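Chapter 4
Keeping Water Out: Roofs, Flashing, and the Small Contractor

When Zubaida Ansari took over her uncle's roofing outfit in Vummont, she inherited two ladders, a truck with a stubborn clutch, and a box of index cards listing 629 past customers. She was proud of those cards (and rightly so!), and she spent most of her first November calling the people on them, one after another, to ask how their roofs were holding up.

What she heard is where we would like to begin. The shingles were mostly fine. The trouble was at the edges, around chimneys and skylights and in the valleys where two slopes meet, and 46 of those homeowners had a stain on a ceiling somewhere.

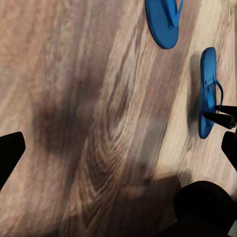
Flashing is the thin material, usually metal, that covers those joints and steers water back onto the roof surface. It takes patience to fit well, and a hurried crew will sometimes lean on caulk instead, which dries out and cracks after a few winters.

In this chapter you will follow Zubaida and her foreman, Damián Zepeda, through a full repair, from the first phone call to the final invoice. Keep your notes from Chapter 3 on roof pitch close by, as we'll be using them again almost right away.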